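Skastia Home Forum > Kitchen > Dry Storage

Moving ground coffee and spices to clear jars: headspace, static, and cleanup

Posted Wed 27 January by halleck_pantry
208 views

I am moving dry goods out of their original bags and into upright clear plastic jars. The list is ground coffee, black tea, ground pepper and a few small spices that already live in glass. The coffee is the problem. When I pour it, fine grounds cling to the inside wall above the fill line and collect on the threads, and the lid then grinds them in. I get a gritty lid and a ring of dust on the table every time.

What I have tried so far: pouring slower, a paper funnel, and wiping the threads with a dry cloth. The cloth seems to make the cling worse. The jars are the tall Clakthorpe ones with the screw lid. I fill them a bit under halfway, as one bag does not fill a jar.

I would like to know whether there is a working method for this, and whether the partial fill matters for freshness. I go through a bag in 17 days, if that is relevant.

cuervo_dry
Member, 3000 posts

The cling is static. Dry plastic charges when you rub it, so the dry cloth is working against you. Wipe the outside and the threads with a barely damp cloth and let the jar stand open until it is fully dry before filling. Winter air in a heated house makes the problem worse. I see very little of it in August.

For the pour itself, set the jar on a shallow dish with a raised rim. Spilled grounds land on the dish and can be tipped back into the bag or thrown out. Keep the jar near the middle of the dish. If it sits against the rim it will lean, and a tall jar with a low fill tips easily.
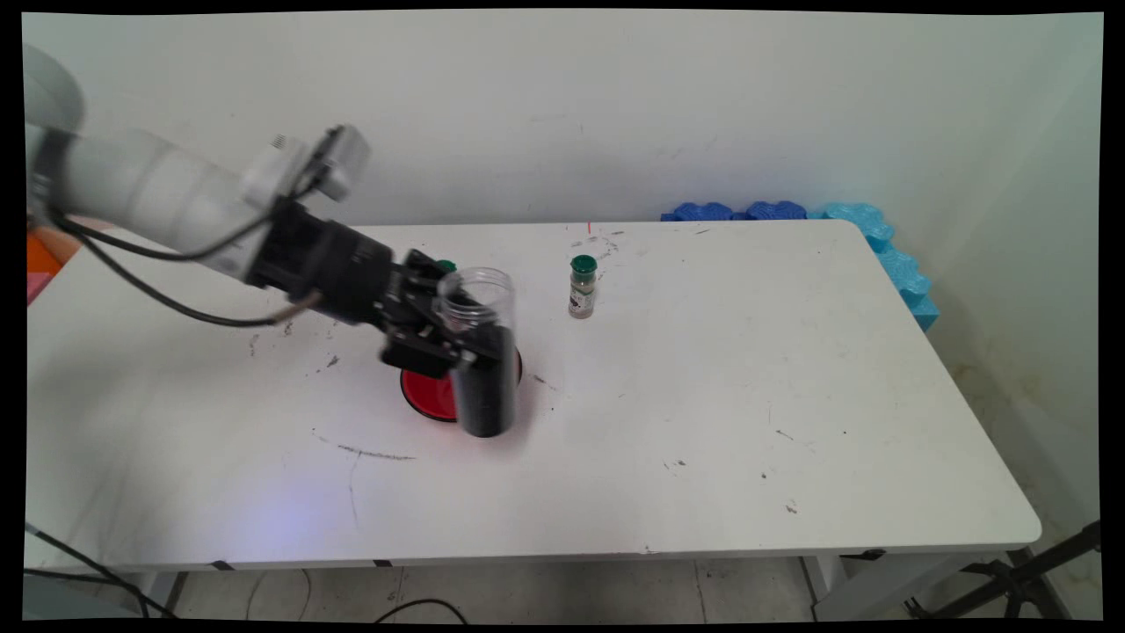
How do I get old coffee smell out of a plastic jar before using it for something else?

Wash it in warm water with dish soap, then fill it with warm water and a spoonful of baking soda and leave it overnight with the lid off. Rinse and air dry. Wash the lid separately and take out the liner if it comes out. If the smell is still there after two rounds, keep that jar for coffee. Plastic holds oils that glass does not, and tea will pick up the smell within days.

Back to the original post. Use a wide funnel with a short neck. A long narrow neck clogs with fine grounds, you tap it to clear it, and the tapping throws dust. Hold the outlet below the rim, inside the jar. Pour in two or three stages and let the dust settle between them. Brush the threads with a dry pastry brush before the lid goes on.

On partial fill: a jar with a lot of air above the coffee will stale it faster than a full one. At the rate you use it you may not taste the difference. A smaller jar would be the correct fix. The second-best fix is to leave the coffee in its bag, fold the bag down and put the whole bag in the jar.

tallshelf73

Agree on the bag inside the jar. It is what I do now and there is no cleanup at all.

One thing to add about clear jars in general. Light is as much of a problem as air. If the shelf is open, put the coffee and ground spices behind a door. Whole spices keep longer than ground. Salt does not care.

Label the base as well as the lid. Lids get swapped. Ground pepper and fine coffee look close enough in poor light that I have made the mistake once.

halleck_pantry
Original poster

Tried the damp cloth and the short funnel this evening. Much less on the wall. There is still some dust at the threads but the brush takes it off. I used a soup plate underneath and tipped the spill back into the bag.

I will look for a shorter jar for the coffee and use the tall ones for pasta.

cuervo_dry
Member, 3000 posts

Pasta is a good use for them. Check the inside height against the pasta before you buy more. Long spaghetti does not fit every tall jar, and the listed height usually includes the lid.

Related threads
Screw lids that seize after washing
Skastia shelf inserts, depth question
Rice storage in a damp basement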